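Re: [Drullilberg readers] The new novella, and is Joshi still the same person??
By Uchenna Adeleke
July 12, 2020
20 comments | 81 shares

Hi all,

Quick one as I'm meant to be out of the door. Finished the new Drullilberg novella last night, all 171 pages, in two sittings. Spoilers below so stop now if you're saving it.

Someone wrote on the list earlier:

> I can't be the only one who feels cheated by the Joshi chapter. Three
> novels of her being the only person in Avport with any sense, and now
> we're told she burned the ferry ledgers herself? It makes nonsense of
> the trial in book two. I think the author got bored and wanted a shock.
> Also the map at the front is wrong, Dumano is on the wrong bank.

I don't agree, or only with the map. Dumano IS on the wrong bank. It was on the wrong bank in the first paperback as well and they fixed it, so goodness knows what happened.

But Joshi. Go back and read the trial again. She never says she didn't do it. She says "the ledgers were not mine to keep", and everybody in the courtroom hears what they want. I'd read that scene four times and so did I. Then there's the bit with the gloves, which I always took for her being cold. She's hiding her hands! It's in there, been there for years.

Whether it was planned from the start is another matter. Part of me thinks the author found that line later and built the novella round it. Don't mind if so.

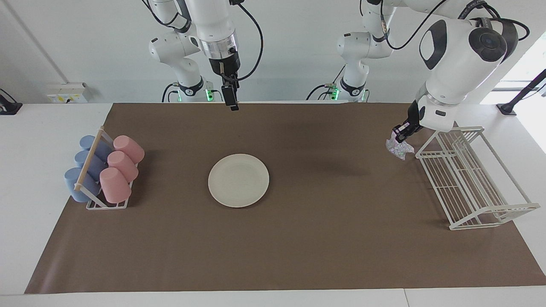 What I did mind was the second story, the one about the mapmaker's apprentice. Far too short, and it stops just where she gets let into the back room at Dumano. We've wanted to see inside that room since book one and we get a paragraph. A big sheet of brown paper spread over a white table, like the one in the photo, and her standing there not daring to touch it, and then its over. No word on what the sheet is for. I turned the page and it was the acknowledgements. If that's the opening of book four, fine, but say so on the cover.

The third story is lovely and I've nothing clever to say about it. The old ferryman is funnier than he's ever been. I could have had 200 pages of him arguing with the toll keeper.

Couple of other bits:

- The Avport dialect is spelled differently this time. "Thassen" has lost an s. Deliberate? My copy is the ebook so may just be that, can somebody with the hardback check p. 20.

- The reread starts again in December, same as before, one part a week. I'll post the list when I've typed it up. Book two has got to come before the novella, please, otherwise the new people will have the trial spoilt for them.

- Whoever asked about the audio version, the reader is the same one as book three. I know opinions differ. I like her Joshi, can't stand her ferryman.

Must run. Tell me I'm wrong about the gloves if you want but do read the chpater first.

Uchenna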